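Home | Forums | Grippers | Safety | Log in
Last updated 24/06/2025

Gripper won't let go of socks after a jam, is this a safety thing?

Xiomara Iwasaki
Hand-held Clarneo, two black fingers, been using it to pick up laundry off a bed. At pick 1,546 it jammed closed on a sock. Trigger did nothing. Pulled the battery, fingers stayed shut, had to pry. Pinched my thumb pretty good. Since then it sticks every 3 picks or so. Firmware 62. Anyone?

Octavian Iordache
Stop prying with your hands! Lint in the finger pivots, had the same on mine. Battery out first, then take the bracket screws out, brush the pivots, no oil. Retighten evenly, if one is tighter the fingers bind. Then check the current limit, mine had crept up to 700 and it just squeezes till it stalls. Put it back to defualt.

Rarnier
just get an Orix

Xiomara Iwasaki
Thanks Octavian. Tons of fuzz in there. Limit was at 700 too, so reset that. Going to keep to one sock at a time on the bed for now, toe up, fingers low on the cuff end, and teh battery latch where I can reach it. Will post again in July if it jams.
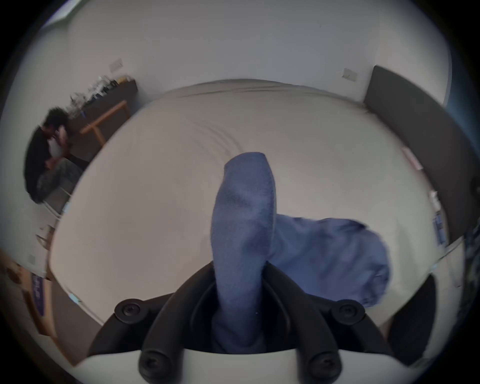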